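Sondeck Tabletop Kitchen Set for Two-Arm Robot Clubs

From Favora – Club and Classroom Range

Our favourite thing in the whole range, and the one we get the most letters about! The Sondeck set gives a student robotics club a small kitchen to practise in, laid out on one brown mat, with proper household things to pick up, carry and put away. It was put together by Phyllis Cropper, who ran an after-school robot club for 11 years and got very tired of stacking foam cubes.

Clubs bring their own arms. Any two-arm setup with parallel grippers will do, as long as both hands can reach the middle of the mat.

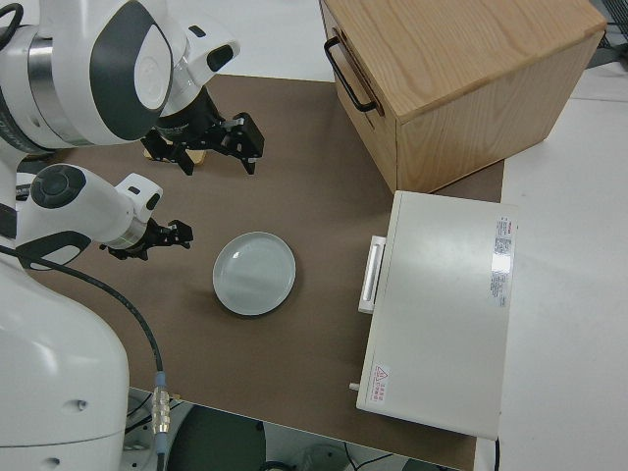 Start with plates. They look easy and they really aren't, because a flat plate gives two straight fingers very little to hold. Most teams spend their first few meetings on nothing else, and the talk in the room is wonderful – do you come in from the side, do you tip the rim, does the second arm help or just get in the way?

What clubs work with:

Round plates
Mug tree and mugs
Wicker basket with two corn cobs
Small white oven
Wooden box with a black metal handle
Brown mat
Task booklet, 200 tasks in 5 levels

The booklet is where the set comes alive. Level 1 is single moves with one arm. By level 3 both arms are sharing the mat and have to keep out of each other's way, and level 5 is a full "lay the table" run that students plan for themselves. Ívar Hviid wrote the last two levels with his own students, and you can tell, as they're full of the sort of trap only a teenager would think of.

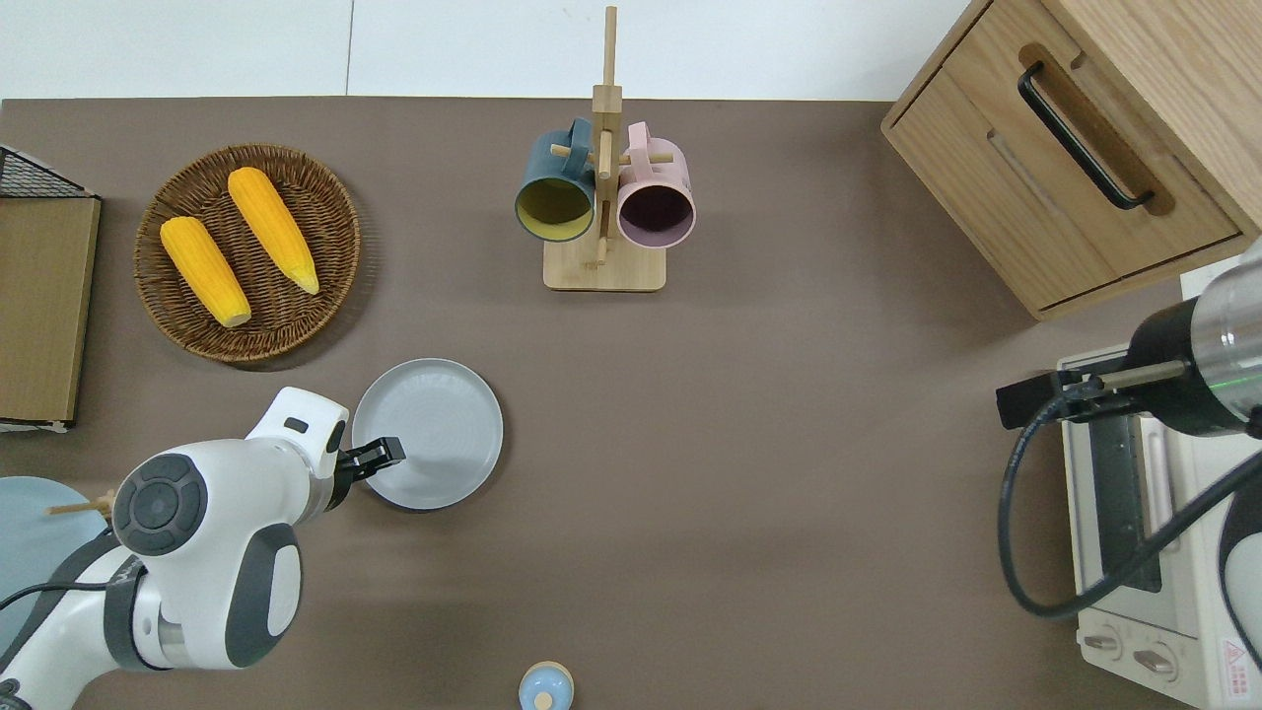
Mugs get a level to themselves. Taking one off its peg means lifting and pulling in the right order, and hanging it back up is harder still (we've seen whole evenings go on that, and people came back the next week for more). Corn is kinder. It's a good choice for a new member's first go, and it makes a cheerful target for camera work too, being so bright.

Setting out

Use a sturdy table with a clear edge for the arms. There's no fixed layout, and we'd encourage you to move things about between meetings so that a program which only knows one arrangement gets found out early. Do keep a note of where everything stood. The Rasham team sketch theirs on squared paper before each run, and we've copied the idea into the back of the booklet.
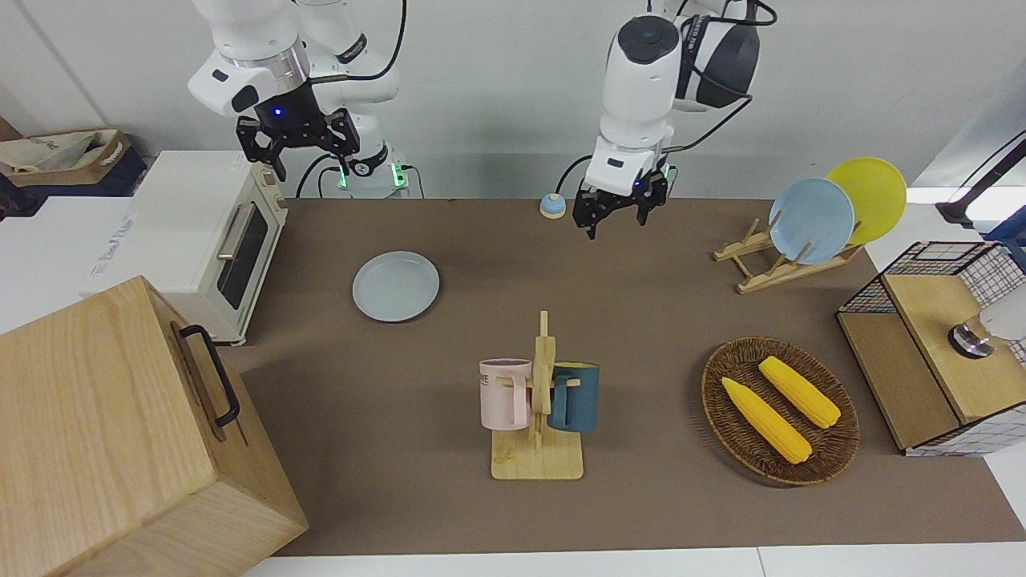 For club contests, try the Siliņa rules, also in the booklet: 2 teams, the same layout, 11 minutes each, with points for every item that ends up where it should. Dropped items stay where they fall.

Spare plates, mugs and corn can be ordered singly. The booklet comes printed and as a file, and you're welcome to copy it for everyone in your club.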